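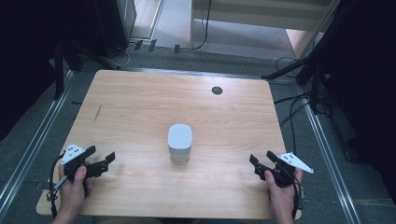 The rulebook for people who hold the grippers

Ditent's house rules for collecting handling data began as a single side of paper taped to a door in Bindcombe. The current version has its own contents page. Its author, who runs the recording floor and asked to be called the floor lead, would like it to be shorter and has so far made it longer three times.

"Every rule in there is somebody's afternoon," she says. "You can read it as a history of wasted afternoons, if you like that sort of thing."

The work itself is easy to explain. A person takes a gripper in each hand and does ordinary tabletop jobs, and the recordings are used to teach a robot to do the same. The marker plates on top let the system work out where each gripper is. Cover one with a sleeve and the recording has a hole in it, which is why rule four is about sleeves.

Rule one is about speed. "New people go slowly and beautifully, like they're defusing something. Then the robot learns to be beautiful and takes a minute to pick up a cup. We ask for the pace you'd use in your own kitchen with nobody watching."

She is firmest on failed attempts. The rule is that they are kept, labelled and never tidied away. In an early batch of 500 recordings, someone had helpfully deleted every fumble. "It was a lovely batch. It was no use to us at all. The first time the robot nudged something off line it had no idea what came next, poor thing."

The cable section runs to two pages, and she defends all of it. Cables should leave the gripper towards the floor, with enough slack for a full reach, and should never cross the walkway. Does everyone follow this? She looks at the ceiling for a bit. "It's a good section," she says.

Some of the rules came from outside. Jadoon, a smaller outfit that shares its recordings with Ditent, insisted on a fresh calibration after every break, lunch included. Ditent thought this was fussy until it compared 700 of its own recordings with 400 of Jadoon's. The fussy ones lined up better. The rule went in that week, in bold.

The total now stands at 3298 usable recordings, and "usable" has a definition too, on page six. It took longer to agree than any other sentence in the document. An early draft said "good enough", and two people stopped speaking over it until the tea break.

What would she cut? The page on naming files, she says, if the Noneck software ever learns to do it by itself. She would keep the bit that tells people to stop when their wrists ache. It is the only rule that has never been argued with, and also the one she most often has to read out loud.

A new version is due in September. She is hoping to lose a page. The draft, when I saw it, had gained one - on tabletops, and what may be left on them overnight.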